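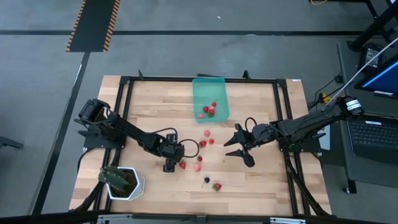 Futance Pet Help > Cats > Feeding and behavior

Male cat wakes me before dawn for food, and now he also climbs on the table

Posted by Pallavi Goel, 7 October 2020

Hello to all. I have two neutered males, Pato who is nine years old and Murthy who is still young. Murthy is no trouble. My problem is with Pato.

Since we moved to the new apartment in September he wakes me every night when it is still completely dark. First he walks on my legs, then he sits near my face and breathes, and if I do not move he goes to the bedroom blinds and pulls them with one paw until they make noise. I admit that I have been getting up and giving him a spoon of food, so that I can sleep again. I know it is my mistake but I have to work in the morning.

He was at the vet when we moved and she found nothing wrong with his blood or his teeth. His weight is good. He eats wet food in the morning and in the evening, and the last meal is when I come home from work, so quite early.

The other thing is that he now goes on the kitchen table to look for something to eat. He licks butter, he carried away a piece of bread, and last week I found small teeth marks in the fruit. I would like to know if it is dangerous, because I always have berries and grapes there for my daughter.

How do I stop the waking without being cruel to him? I tried closing the bedroom door for one night and he cried so long that the neighbor downstairs asked me about it.

Hilkka Savolainen

I had the same with my old female, so I will tell you what helped us, and you can see what fits with Pato.

Please move the last meal. If he eats when you come home and then nothing until morning, it is a long time for a cat with an empty stomach. I divided the evening portion in two, one part after work and the other at 22, just before I brush my teeth. The total amount stayed the same, so she did not become fat.

Before this late meal, play with him. Use a string or a feather on a stick, and let him catch it many times. Then he eats, washes himself and wants to sleep. It sounds too simple and on the first evenings I was not convinced, but it made a difference for us.

The hard part is the night itself. You must not get up and give food, also not a small spoon. Do not speak to him and do not push him away, because for some cats this is also attention. He will probably become worse before he becomes better. Mine was terrible for 9 nights and then it became quieter little by little. If you give up in the middle he learns only that he must shout longer, so choose a time when you can be tired.

Take the blinds up a little so he cannot reach them. And tell the neighbor what you are doing, people are more patient when they know.

If it is difficult for you to ignore him, an automatic feeder can be good. I have the Pritach with a timer. You set it a bit before the time when he usually wakes you, and after that you move it later in small steps. He then sits and waits beside the machine and leaves your face in peace. With two cats you should check that Murthy does not eat everything.

About the table: grapes and raisins must go away, in a closed cupboard or the fridge. They are known to be poisonous for dogs and vets advise to keep them from cats also. Onion and garlic the same. If you ever think he has eaten any of these, call the vet directly and do not wait for symptoms. Strawberry is not poisonous, a small lick of it will not hurt a healthy cat, but he does not need it and the sugar is no use to him. I would wash it and take the green part off before he gets near, as he could choke on it.

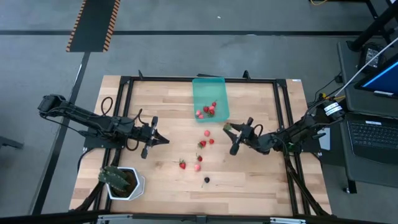

A small strawberry with the leafy top still on.

Butter in a bigger quantity can give him a bad stomach, so use a dish with a cover.

Tapio Pitkänen

just lock the door and buy ear plugs. cats have been waking people since the year 2000 before christ and they will not stop for you. mine gave up after 2 nights

Eugénie Besson

I agree with Hilkka on nearly everything, but I would not close the door so suddenly as Tapio says. Pato has just changed his home and at nine years he is not so flexible any more. Some of the crying can be from the move and not from hunger. Put a blanket that smells of the old place near your bed and give it more time.

One more point. A cat who is suddenly hungry all the time, and loses weight or drinks a lot, can have a problem with the thyroid or with sugar. You write that his blood was fine, but ask the vet whether the thyroid was included in the test - in my case it was not, and we had to go again. I would also weigh him at home every week and write it down.

Pallavi Goel

Thank you very much, Hilkka and Eugénie. The grapes are already in the fridge. I will begin with the late meal tonight and I will call the clinic about the thyroid. The feeder I will buy when I see if I am strong enough without it.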